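Speaker notes: Can Machines Do the Laundry Yet?
Public lecture series, Valcárcel Institute, July session
Speaker: Begoña Sarmiento
Running time: 29 minutes, followed by questions

Opening (keep to two minutes)

Thank the hosts and Nicanor Echevarría for the introduction. State the question plainly. Many people in the audience manage laundries, care homes or small hotels, and they have been told for years that a machine to take over the folding is close. The talk gives a position on that claim as of this summer.

The short answer is no for folding, partly for sorting, and yes for moving things that are already in a container. Repeat this at the end. Do not soften it.

Ask for a show of hands: who has bought or leased any automated equipment for textiles other than a washer or dryer? Wait for the hands to go down before moving on.

1. Why cloth is difficult

A box has the same shape before and after it is picked up. A shirt does not. Once a gripper closes on it, the machine has a new shape to deal with, and most of the garment is hidden under itself. A person finds the collar by feel and by habit. The machine must find it by sight, often from a few inches away.

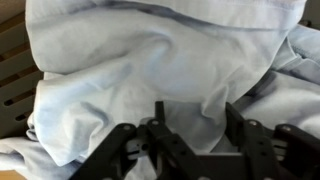 Pale blue garment at the gripper, seen at close range.

Let the audience look at this slide for a moment before speaking. Then ask where the sleeves are. There is one part on the right that may be a sleeve, and reasonable people will disagree. Point out the stitched edge near the top. It could be the hem or the collar seam, and the next move depends on which one it is.

Hanyu Lei's comment from the review meeting is useful at this point: a folding program is a short program, and finding the place to start is the long one. Credit her by name.

2. Picking up is not the same as holding well

Vendors like to report how often a machine picks up a garment. Explain why this number says little. A pinch anywhere on the cloth counts as a pickup. For folding, the grip has to be at a corner, a shoulder or another point from which the rest of the shape can be worked out.

In our own count, the arm was given 371 attempts with mixed garments. The first grip was at a usable point in 14 of them. (Pause. Someone will ask to hear the number again.)

The next slide shows blue cloth gathered to a point just above the jaws. As a pickup it looks fine. Ask the room whether they could fold from there, with one hand and without letting go.
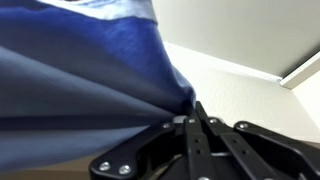
3. The room matters as much as the machine

Demonstrations are usually given on a clean table under even light. Homes and workplaces are not arranged that way. Clothing is left on chairs. Daylight from a window can wash out one half of a view and leave the other half in deep shadow. Chairs roll. A dark garment on a dark seat has almost no visible outline.

Carmela Requena raised this with the Vuvitz team when they presented their plans for a home service. Her question was whether the customer would be expected to tidy up before the machine could begin tidying up. She did not receive a clear answer, and the question remains a fair one.

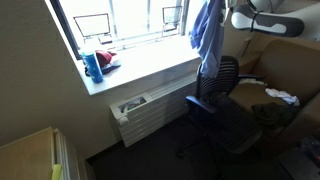 The other cost is time. A trained worker at a hotel laundry is not slowed down much by a garment lying over another garment. For a machine, each overlap is a decision, and each wrong decision means starting again. Visitación Cifuentes has suggested budgeting 300 seconds per item for planning purposes. Present this as her planning figure. It is not a measured result.

If time is short, skip the paragraph on the Nillex sorting line. Otherwise: Nillex sorts by color and weight on a belt, one item at a time, with a person feeding the belt. It is a sound product for large sites. The person is still needed — make sure this is said aloud.

4. What a manager should ask

Suggest that anyone considering a purchase put these questions to the seller in writing.

How is the garment presented to the machine, and who does that work?
What happens when the first grip is poor?
Has it been run next to a window, in the afternoon?

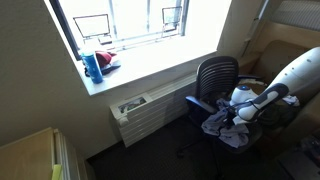 Memo, the scheduling tool several sites already use, can record how long staff spend on each stage of the laundry. Recommend two weeks of records before any meeting with a vendor. Most sites find that carrying and sorting take more hours than they expected, and those are the stages where present equipment has something to offer.

Closing

Repeat the three answers from the opening. Mention that the handout has the full table of attempts, including the failures by garment type. Leave the contact slide up during questions.

Likely question: "When will it be ready?" Decline to give a year. Refer back to the 14.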